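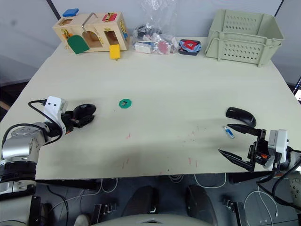

Fig. 1. Poste à deux bras, pince droite ouverte près de la souris et de la clé USB.

Séance 2 : évaluer un kit bimanuel avant achat

Bon, on reprend où on s'était arrêtés. Le kit dont je vous parle depuis la rentrée, c'est le Tirkoten, vendu par Ekis, et je vous préviens, j'ai un avis dessus (plutôt bon, avec deux ou trois grosses réserves !).

Ce que j'aime : on pose des objets de bureau ordinaires sur la table et on travaille. Une souris, une clé USB, ça suffit largement pour un premier exercice de saisie. La boîte à loquets au fond, gardez-la pour plus tard, les petites portes demandent les deux bras et pas mal de patience.

Ce que j'aime moins : les câbles. Regardez par terre, devant la table, vous comprendrez. La notice consacre 196 pages au logiciel et une seule au câblage, c'est quand même un peu fort. Prévoyez environ 23 minutes pour la mise en route, davantage la première fois.

Côté prix, le contrat de maintenance est à 900 euros par an. Je le trouve cher, mais le concurrent, Fallton, ne propose rien d'équivalent et je préfère avoir quelqu'un au téléphone quand un bras refuse de s'initialiser.

À faire pour la prochaine fois : choisissez un petit objet posé sur la table, dites avec quel bras vous iriez le prendre et par quel côté, puis rédigez une demi-page sur les critères que vous mettriez dans un cahier des charges. Les schémas à la main me vont très bien.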